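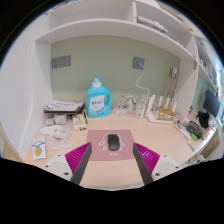

Item 3: desk in the built-in shelving, with the pink mouse pad, papers and detergent bottle.

Flarkwood shared study, house meeting, May
Present: Maite Bustamante (chair), Annag Baxter, Gavin Drummond, Teodor Lindqvist (minutes)
Apologies: Callum Furnival

1. Last minutes
Agreed. Gavin asked that "desk cleared" be struck from them. Struck.

2. Money
Balance 673 dollars. Annag wants 200 for drawer inserts from Stilix. Maite doubted that inserts would help when people leave things on top. Deferred.

3. The desk
Annag said the desk is "mostly in order." Gavin did not accept this. There is a large bottle of liquid detergent at the back, a crumpled plastic bag on the left, and a pile of papers on the brown folder or tray. Two small gray packages are under that. Annag thought the papers might be needed. Gavin asked by whom — no answer.
Agreed: detergent to the laundry shelf, bag out, papers sorted by Teodor. Pad and mouse stay. The pale yellow box stays until Callum has been asked about it.

4. Labels
Maite proposed labeling every shelf, cost some 70 dollars. Gavin recalled the last labels and voted against. Not carried.

Closed 8:40 p.m.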